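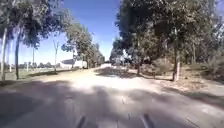 Tree shade on a wide road, under a clear sky.

STREET TREES AND THE SHADE SUMS

The Stolham Shade Plan landed in mailboxes last week, and it wants us to believe that 490 new street trees will fix our summers. I like trees. I have two in my yard and rake up after both. I still have questions about the plan.

Start with the headline number. The plan says Stolham has 3,008 street trees today. The tree survey handed out in March said 2,122. Either we gained a small forest over the spring or somebody changed what counts as a street tree. My guess is the second. A footnote on page 77 says the new figure takes in trees "adjacent to the public way," and that could mean my two.

Then there is the watering. A young tree needs a good soaking every week for its first couple of summers, longer in poor soil. The plan gives this one line and hands the work to Brorent, the same contractor that had the Cotex Avenue maples. Go take a look at the Cotex Avenue maples. Half of them are stakes with a tag on.

The plan also talks a lot about cooler streets and shows a drawing of full, leafy crowns meeting over the sidewalk. Those are trees of forty years' growth. What we'd be getting is the height of a broom handle, and anyone waiting for the bus on Rotich Street this August will be just as hot as last August. A bus shelter with a roof would help sooner, and I can't find one in the budget.

None of this is a reason to skip planting. I'd take fewer trees, put in bigger, with a named crew and a watering schedule we can all read. I'd also like to know who pays when the roots lift the sidewalk, as they did outside the library.

Comments on the plan close Mon 8 July. Forms are at the front desk at town hall, and you can ask there for the March survey too.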